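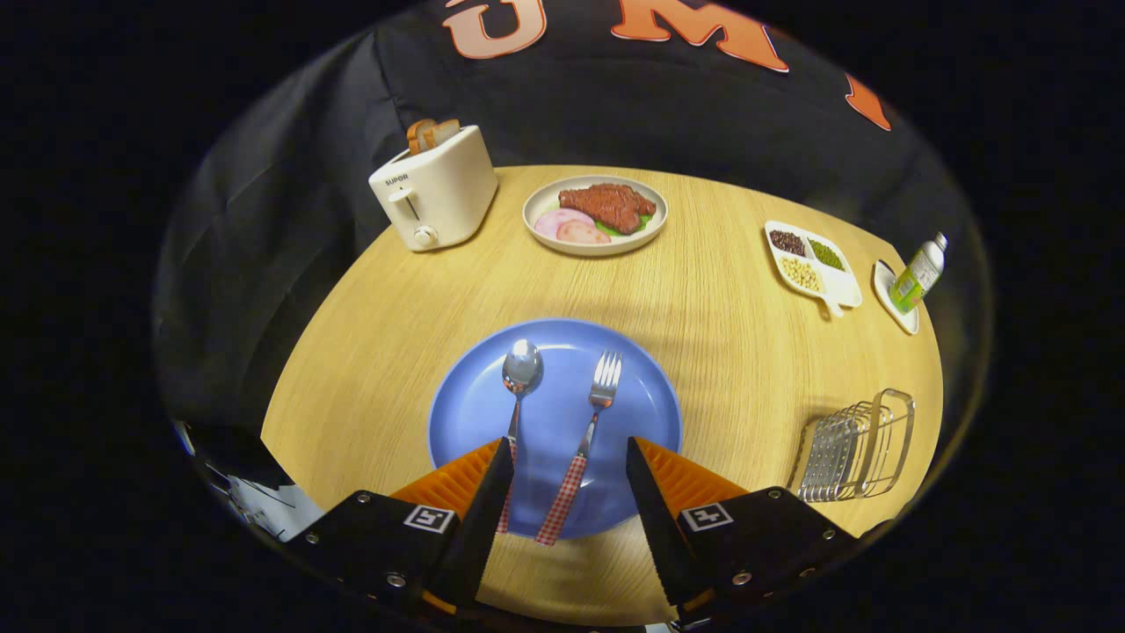
Lumgate Residence Hall
Frequently Asked Questions: Kitchens, Meals and Shared Dining Areas

The following answers apply to all residents of Lumgate and its two annexes, Dundari House and Paseck House. Residents of Baek Court have private kitchens and should consult the Baek Court tenancy handbook.

Where are the shared kitchens?

Each floor of the main building has one shared kitchen at the end of the east corridor. In Dundari House the kitchen is on the ground floor, next to the laundry room. Paseck House has a kitchen on the first and third floors. Residents may use any kitchen in the building in which they live. Room keys do not open kitchens in other buildings.

What are the opening hours?

Kitchens are open from 5 a.m. until midnight. Residents who need access outside these hours for medical or religious reasons may apply to the Housing Office for an extended-hours key. Applications are normally answered within five working days. Extended hours are announced separately for the month of Ramadan and do not require an application.

What equipment does the hall provide?

Every shared kitchen is supplied with a stove and oven, a refrigerator with a freezer compartment, a microwave oven, a kettle and a sink with hot and cold water. The hall does not supply pots, pans, plates, cutlery or dish towels. A limited number of starter boxes containing basic cookware can be borrowed from the front desk for up to 60 days. The box must be returned clean and complete. Missing items are charged at replacement cost.

May I bring my own appliances?

Small appliances such as toasters, rice cookers, blenders and coffee makers are permitted in the shared kitchens. They must carry a safety mark from a recognized testing body, have an undamaged cord and be registered at the front desk before first use. A registration sticker will be issued and should be placed on the underside or back of the appliance.

Appliances purchased overseas must match the building's supply voltage. Travel adapters change only the shape of the plug and are not accepted as a substitute.

Deep fryers, hot plates with an exposed coil, charcoal or gas grills and portable gas burners are not permitted in any part of the hall, including the courtyard.

May I cook or keep an appliance in my bedroom?

Cooking in bedrooms is not permitted. A kettle with automatic shutoff and a compact refrigerator may be kept in a bedroom, subject to registration. Toasters may be stored in a bedroom but may only be used in the kitchen. Smoke detectors in bedrooms are more sensitive than those in kitchens, and a small amount of smoke will set off the alarm for the entire floor.

What happens if my cooking sets off the fire alarm?

All residents must leave the building by the nearest stairway and gather at the assembly point, even if the cause of the alarm is known. The building may be entered again only when staff give permission. There is no charge for a first accidental alarm. Where an alarm results from food left unattended, or from a prohibited appliance, the resident responsible may be billed for the call-out. Covering or disabling a detector carries a penalty of $500 and is referred to the Residence Conduct Office.

How is refrigerator space assigned?

Each resident is assigned part of a shelf, marked with the room number. Food should be kept in closed containers and labeled with the room number and the date on which it was stored. Door shelves are shared and are intended for sauces, milk and juice. Freezer space is not assigned and cannot be guaranteed at the start of the semester, when demand is highest.

When are the refrigerators cleaned?

Housekeeping staff empty and clean the refrigerators once a month. A notice is posted on the kitchen door beforehand. Unlabeled food, and food that has spoiled, is thrown away. The hall does not offer compensation for discarded food.

Who is responsible for daily cleaning?

Residents must wash, dry and put away their own dishes after each meal, wipe down the stove and counter, and empty crumb trays over the trash can and not into the sink. Staff mop the floors and remove the trash on weekday mornings. A kitchen found in unacceptable condition may be closed for up to one day. Repeated closures may lead to a cleaning charge shared among the residents of the floor.

Can I reserve a kitchen or dining area for a group?

The dining area on the ground floor of the main building may be reserved for birthdays, club meals and similar events. Requests should be made at the front desk. The person making the reservation must be present throughout and is responsible for returning the furniture to its original position. Kitchens cannot be reserved.

Are meal plans available?

Lumgate is a self-catered hall. Residents may purchase a meal plan for the main campus cafeteria through the Dining Services desk. Plans may be changed or canceled until the end of the second week of each semester.

I have a food allergy. What arrangements can be made?

Shared kitchens cannot be kept free of any particular ingredient. Residents with a serious allergy should inform the Housing Office before move-in so that a room in Baek Court, or a lockable cupboard and separate refrigerator, can be considered. Supporting medical documents will be requested.

How do I report a fault?

Faults should be reported through the maintenance page of the resident portal, giving the building, floor and item concerned. If there is a smell of gas, a spark or a water leak, leave the kitchen and call the front desk immediately. The desk is staffed day and night.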